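Dindomico – interim progress report
Work package 2: grasping from simulated wrist views
Prepared for the Trerkov fund, 22/04/2023
Author: Zdeňka Jelínek

You asked for fewer adjectives and more numbers this time. We have done our best.

Since December the group at Urkthorpe has been training the pick-up policy on rendered scenes only, as agreed. The policy sees what the wrist sees and is told nothing else. We generated 996 training episodes, of which 445 survived Radomír's filter. The filter throws out any episode in which an object passes through another object, a talent our simulator had in abundance until Svetozár rewrote the contact settings.

The main result is that varying the light matters more than varying the objects. With fixed lighting the policy learned to treat shadows as things worth grasping, and went after them with real commitment. With patchy, uneven light on the work surface, failed grasps in the held-out set fell from 39 per cent to 8. We had budgeted two months for a cleverer explanation and have handed the time back to work package 3.

Cans standing in a holder remain the awkward case. The fingers have to come in wide and close late, and from straight above the policy has little to tell it how tall anything is.
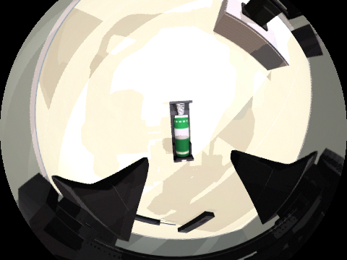 Dušan is adding a second height cue, which should be in place before the next report. Witold's comparison against the older Hellwig baseline is nearly finished and so far flatters us, so he is running it again.

Spending is on plan, apart from storage. Rendered episodes are cheap to make and surprisingly dear to keep – a revised figure is in the annex.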